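Recording remote-controlled demonstrations: sorting foam letters onto plates

Fater Notes, last revised 6/14/20

This page covers the recording of demonstrations for a letter-sorting task on a two-arm bench, using a leader and follower setup. The operator moves a pair of leader arms by hand, the follower arms on the bench copy the motion, and the recorder stores joint positions, gripper openings and camera streams together. It assumes the arms are already calibrated and that you can start and stop them safely. If you can't, read the Ferkance bench guide first.

The task is simple to state. Foam letters lie on the table and have to be picked up one at a time and placed on plates. It is a useful first task for a new operator. The parts are light and a bad grasp does no damage.

What you need

- Two follower arms with parallel grippers
- Two leader arms, mounted at a height the operator can hold for a full session
- One wrist camera and one fixed camera with a view of the work surface
- Three plates, each a different colour
- A set of foam letters in mixed colours
- A plain, matte covering for the table
- The Sotiropoulos recorder, or any logger that writes a shared timestamp

Step 1. Prepare the surface

Clear the area within reach of both arms. If you use paper, pull it flat and tape it well outside the working area. Ripples near the far edge are tolerable. A ripple under a letter is not, as the fingertips will catch on it at low approach heights.

Check the cables next. Move each follower arm slowly through its full working range and watch for any cable that goes tight or drags across a plate. Re-route before recording. A cable that shifts a plate halfway through an episode makes the whole episode unusable.

Step 2. Set the plates and letters

Place the plates so that at least one is comfortable for each arm. Leave enough room between them for an open gripper to come down without touching a rim.

Scatter the letters by hand. Don't line them up and don't turn them all the right way round. A policy trained on tidy layouts will fail on untidy ones. Change the layout after every episode and swap the plate positions every 16 episodes.

Step 3. Align the leaders before engaging

Bring both leader arms to match the pose of the followers, then engage. If the two are far apart at the moment of engagement, the follower will jump to close the gap. The recorder refuses to engage when any joint differs by more than 8 degrees. Leave that limit alone.

Open both leader grippers fully before you start. The gripper channel is absolute, so a half-closed leader gives a half-closed follower.

Step 4. Record the approach and grasp

Start the episode with both arms still. Hold for a moment, then move one arm above the letter you want. Come down vertically over the last part of the approach. Turn the wrist while you are still high, so that the fingers straddle the narrowest part of the letter.

Round letters such as "e" and "c" can be gripped from nearly any direction. Letters with a stem, such as "d", are best gripped across the stem. A letter lying flat with little foam showing above the table needs the fingertips almost in contact with the surface. Go slowly and stop pushing when you feel the leader resist.

Keep the second arm parked with its gripper well above the table. It should not wander. Small idle movements of the parked arm are recorded like any others and will be learned.

Step 5. Place and release

Carry the letter over the plate at a constant height and stop above a free spot. Lower until the letter is inside the rim, then open the gripper fully before lifting. Lifting with the fingers half open tends to drag the letter back out.

Fill one side of a plate before you use the other. With letters already on the plate, choose a release point that doesn't need the fingers to come down on top of a neighbour. Check the views from both cameras while you do this — the wrist camera gives the gap between the fingers, and the fixed camera gives the position of the other arm.
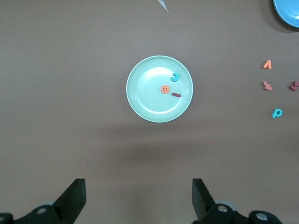
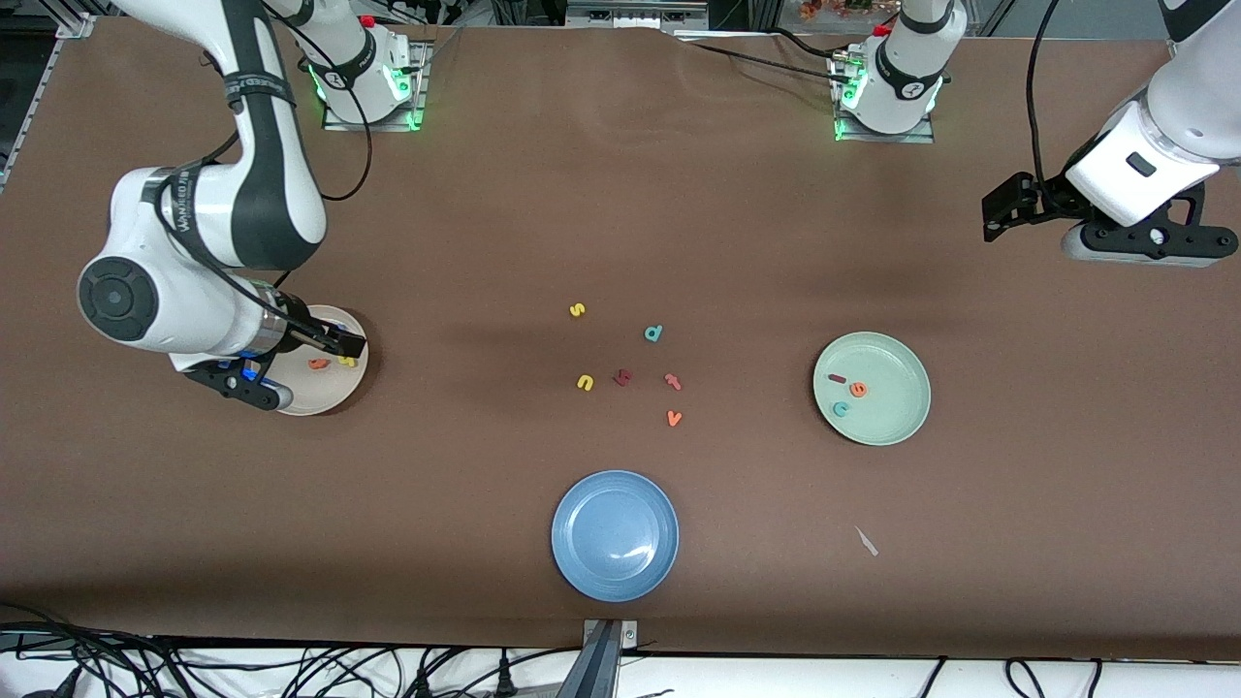 Wrist camera first, fixed camera second.

Step 6. End the episode

Raise the working arm clear of the plates and return it to the start pose. Hold still again, then stop the recorder. Mark the episode as good or bad straight away. Memory is not reliable after a long session.

Mark an episode bad if:

- a letter was dropped outside a plate and left there
- a plate was pushed along the table
- a hand entered either camera view
- the leader was disengaged before the final pose

A missed grasp followed by a clean second try is still good. Keep it. Recovery behaviour is hard to get any other way.

Step 7. Check the data

Play back the first and last episode of each session at full speed. Look for dropped camera samples and for any lag between leader and follower. In our March recordings at Gamstead we kept 227 episodes and found one whole session in which the wrist stream lagged the joint data. It had to be thrown out. A playback check at the start would have caught it.

Each episode should come in under 2,000 time steps. Longer ones usually mean that the operator hesitated over which letter to pick. Decide on the order before you engage.

Common faults

Follower stops short of the table. The software floor is set too high. Lower it in small steps with the gripper open and nothing underneath.

Letter sticks to one finger after release. Wipe the pads with a dry cloth. If it keeps happening, open the gripper a little faster.

Wrist image too dark near the surface. The arm is blocking the overhead light. Add a diffuse light from the side and fix the camera exposure. Automatic exposure will shift as the gripper descends, and the colours of similar letters become hard to separate.

Leader feels heavy towards the end of a session. Check gravity compensation, then take a break. Operator fatigue shows up in the data as jerky placements.

Once a session passes the checks in Step 7, copy it to the shared drive with its good and bad marks included. Bad episodes are stored in their own folder and are not deleted.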